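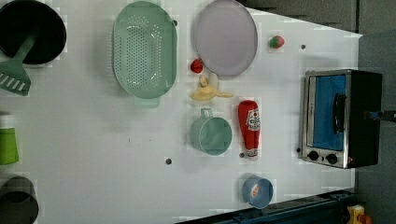 November, Sunday, started 9:40 am

Sourdough rye, batch four. Hangate flour again, same sack as batch three, so at least the flour is off the list of suspects. Starter came out of the fridge last night looking sulky and smelling of nail polish remover, but two feeds on the counter and it was domed and full of bubbles by breakfast. Very happy with it! I have never seen this one rise past the rubber band before.

Recipe as in batch three except for the water. Birutė kept telling me the dough was too tight and I kept telling her it was fine, and then I cut the last loaf and it was a brick with a nice crust. So the water goes up. Everything scaled for the big mixer, total dough 3000 g, divided into tins at the end. Salt goes in with the second flour and NOT with the starter (note to self, underlined twice in the paper book).

10:15. Scald done. Cracked rye, caraway and boiling water, lid on, towel over the lid. The smell is wonderful, like the inside of a malt sack. Austra says her grandmother left hers wrapped in a coat overnight, and I want to try that for batch five if someone will lend a coat.

11:05. Scald still too warm for the starter. I know this is where I rushed last time, so I went and cleaned the grain mill. The Clultau mill has a gap between the hopper and the collar where flour packs in and goes hard. A wooden skewer gets it out. Did the other side too. Please, everyone, brush it out after rye, it sets like plaster.

11:50. Scald down to 36 C on the probe, starter in. Stirred by hand with the long paddle. It went from porridge to something like wet cement and then, after a few minutes, glossy. Batch three never went glossy. Big grin at this end of the bench. 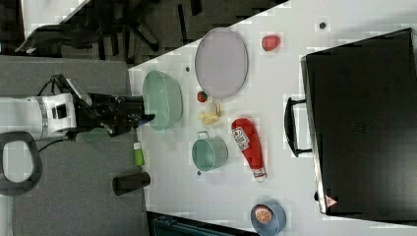 Grain and Fermentation Club, shared workshop notebook

1:30 pm. Preferment has risen nicely and there are pinholes all over the top. Took a spoonful out to taste: sour, a bit fruity, no bitterness at all. Batch two was bitter from the start and I should have thrown it out then instead of wasting an oven on it.

Tane dropped in and asked why we don't just use the Frei proofing cabinet. Fair question. I checked it in the morning and the display was reading several degrees high against two separate probes, and I don't trust it with this. Left a label on the door. Líga has the manual at home, I think? If she does, the page about the offset would be great to have.

2:10. Main dough mixed. Second flour, salt, a spoon of dark syrup, the rest of the water. Low speed only. Rye doesn't want kneading and the mixer was struggling enough as it was. Dough is sticky all the way up to the elbow, which I take as a good sign after the brick. Wet hands for shaping, wet scraper, wet everything.

2:30. Into tins, smoothed with the back of a wet spoon. Filled to a bit over half. One tin is an odd size (the long one with the dent) and I filled it by eye, so don't compare that loaf with the others.

4:05. First cracks showing on top. Batch three went in the oven with a perfectly smooth surface and I bet that was half the trouble. Waiting.

4:20. In. Oven hot at the start, steam tray on the bottom, then turned down after the first 30 minutes. Saulius thinks I should start lower and go longer. He may well be right, he has baked far more rye than I have, and I'd love to split a batch between the two ovens and settle it.

5:25. Out! Core temperature good in all the tins. Lovely dark tops, one split along the side where I didn't smooth it properly. Brushed with starch glaze while hot. The whole corridor smells of caraway.

Weighed one loaf after it came out of the tin, roughly 335 g lighter than the dough that went in, more than I expected. Could be the longer bake, could be my scale, which was drifting earlier. Will weigh on the Cesotby balance next time.

Not cutting any of it until tomorrow, and that includes you, Tane. They're wrapped in linen on the top shelf of the dry store.

For batch five: same water, overnight scald, syrup down by half. Need more caraway and a new rubber band for the starter jar. Starter is fed and back in the fridge, left side, blue lid.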